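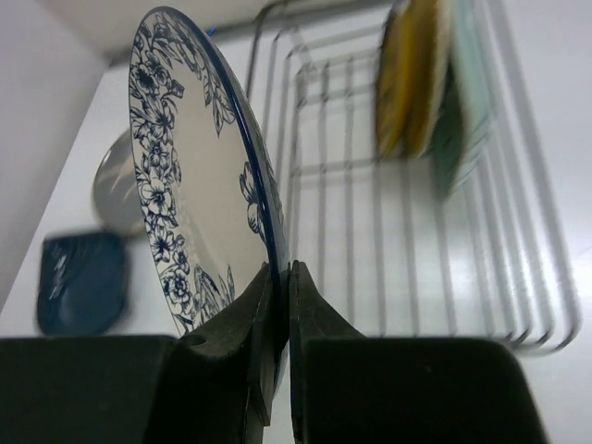 Hubmann dinner plate, Trasusier pattern

The Trasusier is the everyday dinner plate in the Hubmann range, sold singly or as part of a set. It is round and made of white ceramic. The border is dark blue, with open five-petaled blossoms, rose-like flowers and curling leaves packed close together on the rim, and a thin solid blue line follows the outer edge. The center is left plain, so food shows up well against it and the plate mixes easily with solid white bowls.

Item number: 111
Sold as: single plate or set of 2
Dishwasher safe: yes
Microwave safe: yes
Oven use: not recommended

Care

Wash before first use. Do not use steel wool on the border. Plates can be stood on edge in a dish rack to dry. When stacking in a cupboard, put a paper napkin or felt liner between plates if they will be moved often.

Matching pieces

The side plate and cereal bowl in the same pattern are listed under Vadetside. The Dranetti serving platter has the same blue but a different flower, and we do not sell it as part of the set.

Ordering

Single plates ship in a padded carton. Orders of 500 plates or more are handled by our trade desk and need a longer lead time. The next delivery from the factory is due in August.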